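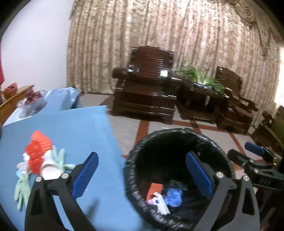 Mit schwarzem Beutel ausgelegter Papierkorb neben einem Tisch mit hellblauer Decke

Der **Verdunstungskühler** (auch *Luftkühler*, im Handel gern *mobile Klimaanlage ohne Abluftschlauch*) ist ein elektrisches Haushaltsgerät, das Raumluft durch die Verdunstung von Wasser abkühlt. Er besteht im Wesentlichen aus einem Ventilator, einem Wassertank und einer nassen Matte. Von der Klimaanlage unterscheidet ihn das Fehlen eines Kältemittelkreislaufs, vom Ventilator der Preis.

## Funktionsweise

Eine kleine Pumpe befördert Wasser aus dem Tank auf eine Matte aus Zellulose oder Kunstfaser. Der Ventilator zieht Raumluft hindurch, ein Teil des Wassers verdunstet und entzieht der Luft dabei Wärme. Die Temperatur sinkt, die Luftfeuchtigkeit steigt. Die Wärme verlässt den Raum dabei nicht, sie steckt fortan im Wasserdampf, und wer sie loswerden will, muss ein Fenster öffnen. Durch dieses kommt an heißen Tagen bekanntlich neue herein.

Die erreichbare Abkühlung hängt von der Luftfeuchtigkeit ab. In trockenen Gegenden arbeitet das Verfahren ausgezeichnet. In einem mitteleuropäischen Schlafzimmer kurz vor dem Gewitter leistet es vor allem einen Beitrag zum Gewitter.

## Geschichte

Nasse Tücher in Fensteröffnungen und poröse Tonkrüge im Luftzug sind seit dem Altertum in Gebrauch. Das erste Zimmergerät des Herstellers Erkov ging auf einen Entwurf des Technikers Velimir Gashi zurück und fasste 10 Liter. Es besaß keine Rollen, was man im gefüllten Zustand bemerkte. Vom Nachfolger *Vidard* wurden 2.715 Stück verkauft, die meisten davon in einem einzigen heißen Juli. Der darauffolgende Sommer war verregnet, und das Modell verschwand aus dem Katalog.
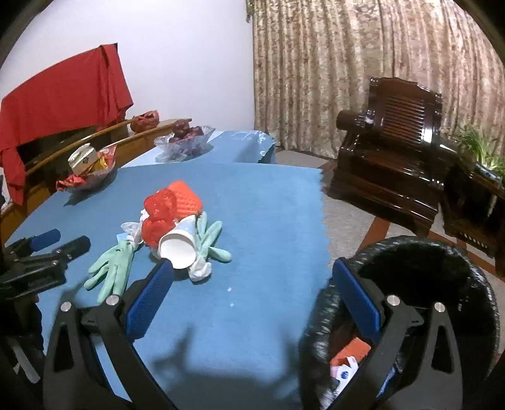 Foto: Solange Damasceno

## Bauformen

- **Tischgeräte** fassen selten mehr als einen Liter und kühlen die Person, die unmittelbar davor sitzt, sofern sie sich nicht bewegt.
- **Standgeräte** haben einen größeren Tank, Rollen und eine Fernbedienung. Letztere lässt sich meist magnetisch am Gehäuse ablegen, also dort, wo auch die Tasten sind.
- **Terrassengeräte** sind für den Außenbereich bestimmt. Das Modell *Le Roux* kostete bei seiner Einführung 700 Euro und wurde mit einer Schutzhülle geliefert, in der viele Exemplare den Großteil ihres Daseins verbringen.

Vielen Geräten liegen Kühlakkus bei, die eingefroren in den Tank gelegt werden. Der Effekt ist messbar, aber kurz. Der Gefrierschrank gibt die beim Einfrieren entzogene Wärme an die Küche ab.

## Geräusch

Der Schallpegel steigt mit der Gebläsestufe. Für das Standgerät *Letach* gibt die Bedienungsanleitung auf höchster Stufe 56 Dezibel an und bezeichnet dieselbe Stufe auf der folgenden Seite als Nachtbetrieb. In späteren Auflagen ist der Fehler behoben, dort heißt sie »Komfort«.

## Wartung

Das Wasser sollte täglich gewechselt, die Matte regelmäßig entkalkt und vor der Einlagerung vollständig getrocknet werden. In stehendem Wasser können sich Keime und Algen vermehren. Ein muffiger Geruch beim ersten Einschalten im Mai deutet auf eine Matte hin, die seit dem Vorjahr feucht geblieben ist. Sie wird dann ersetzt, soweit der Hersteller die passende Größe noch führt.

## Siehe auch

- Luftbefeuchter
- Deckenventilator
- Taupunkt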